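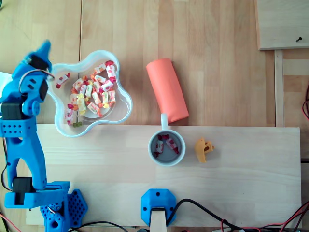 Robotics / Learning from demonstration

3.2 Collecting the candy demonstrations

We gathered 600 demonstrations of one task, moving wrapped candies between containers, at the Kokside bench. Papers in this area like to report the total and stop there. We doubt the total means much. A candy in a twisted wrapper can be gripped by the body or by the tail, and the two call for different approaches, yet both end up under the same label. Of our 600 demonstrations, 229 were tail grips. We did not plan that split – it reflects the habits of the operators, and a policy trained on it will learn those habits too.

Figure 4. The Kokside arm with a wrapped candy at the tip of its jaw. A white mug stands on the table beside the arm.

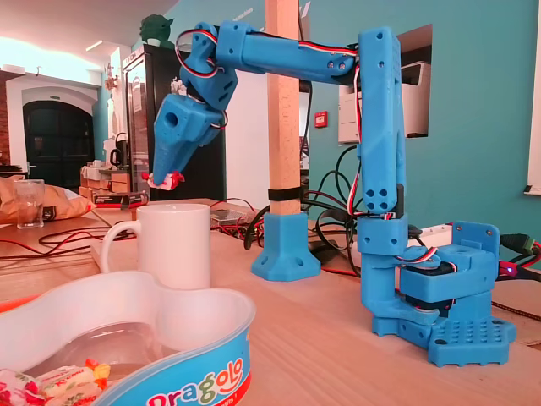
Casimiro Echevarría, reading a draft of this section, objected that habits are what demonstrations are for, and that an even split would teach the policy a choice no person makes. We take the point but are not convinced. Holding out 60 demonstrations of each grip tests whether the policy can copy both. It says little about whether it can choose between them, and we make no such claim.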